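Sixteen Jigsaws and a Shoebox: My Year of Swapping Puzzles

I've been meaning to write about the puzzle swap since January, and I keep getting distracted by, well, puzzles.

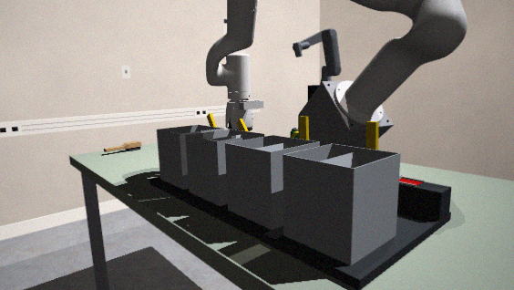 How do you know a secondhand jigsaw has all its pieces? The only sure way is to put it together, so most swappers write the date and "complete" inside the lid after they finish one, and I've come to trust those little notes a lot more than I trust the tape on the box.

I joined the Sinescombe swap after my neighbor Lorena Durán handed me a 1,000 piece harbor at night (so much dark blue water!) and told me I could keep it as long as I passed on another one. I was hooked by the second evening. Since then I've finished 16, and only 3 of them had a piece missing, which I think is a great record for boxes that have been through so many living rooms.

My favorite was an old Argate map of rivers, with place names so tiny I had to borrow a magnifying glass. The cut is odd - hardly any two pieces have the same shape - and every single one goes in with a lovely soft click. The Vergara ones are prettier on the box, but the pieces are thin and they slide around when your sleeve catches them. Mine caught them constantly.

I used to start with the edges like everyone else. Now I go for whatever color I like best and build out from there, usually with the radio on and a pot of tea going cold next to me. It's slower and I love it! The rivers took me 9 evenings, and I was a bit sad to break it up.

Next up is a Tandov bird puzzle with no picture on the lid at all, just a short list of species. I've been reading up on finches so I'll recognize a wing when I find one. If you have a harbor or a railroad station you're done with, leave me a comment - I have the rivers ready to trade.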